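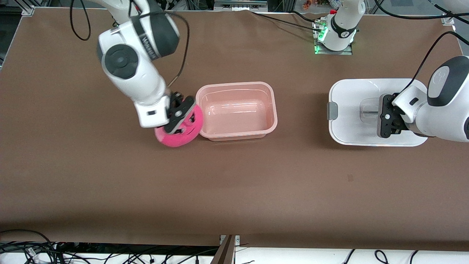

Pink bin, pink plush, small clear cup in the white tray. Brown paper on the table.

1/ Toy shelf sort, day one. We moved to Iston in July and the kids' stuff has lived in bags ever since. Starting with the small things.

2/ Brown paper goes down first. I buy the Gurneck roll, 100 feet, and it has lasted me 2 years. When a piece gets grubby I tear it off and pull out more.

3/ Plush gets the pale pink bin. Flared rim, rounded corners, easy to wipe out. I had fabric cubes before – they sagged and the lint never came off.

4/ The white tray with the raised edges is for hard plastic and anything small enough to roll. Cups go there too.

5/ Rule for plush: if it doesn't fit in the bin with the others, one has to leave. We had roughly 200 toys at the old place. I am not moving them all again.

6/ Someone asked about labels. None yet. The Lunde ones peel in our humidity, so I might just write on masking tape.

7/ Donation bag goes to the Skullico drop-off on Saturdays' usual run – no, they changed it, check the door before you drive over. Books are next.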